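The Skerketti Reading Stand

I wrote most of my second novel hunched over a kitchen table with old parish letters propped against the teapot, and by the end of it my neck had given up on me. So when Gijs De Bruijn, who makes book furniture in a shed in Ustbridge, asked what I'd want from a reading stand, I talked at him for most of an evening (sorry, Gijs!). The Skerketti is what came of it, and I now sell it here alongside my books.

It's a tabletop stand in oiled beech with a deep lip, so a fat hardback sits in it without sliding out – my copy of the collected Vokside stories is a brute and it stays put. There are 3 angles. I use the steepest for copying out quotations and the lowest for proofs, when I've got a pencil in my hand and want to lean on the page a bit.

Two brass arms hold the pages open. They're gentle enough for old paper, though I'd still keep them off anything you'd cry over if it tore.

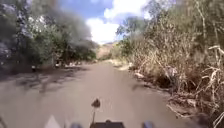 The arms swing right out of the way when you don't need them, and the whole thing folds flat and goes in a rucksack. I've carried mine to readings and on a very long train trip, and Floor Mulder borrowed it for a month while she was finishing her translation of Erdem. I had to ask for it back twice.

Width is 310 mm, which takes an ordinary hardback lying open with the arms in place. Big atlases and art books are too much for it, I'm afraid. It's happy with a typescript too, if you clip the pages together first.

It comes ready to use, no screws or glue. Wipe it with a dry cloth and give it a little oil once a year if you remember (I don't always). Gijs will mend any arm that works loose, you'd only pay the postage.

The price is £90 including a cotton bag, and I'll tuck in a signed bookplate if you tell me whose name to put on it. Gijs makes them 9 at a time, so there's sometimes a wait – the next batch is due in July. Drop me a line through the contact page and I'll put one aside for you.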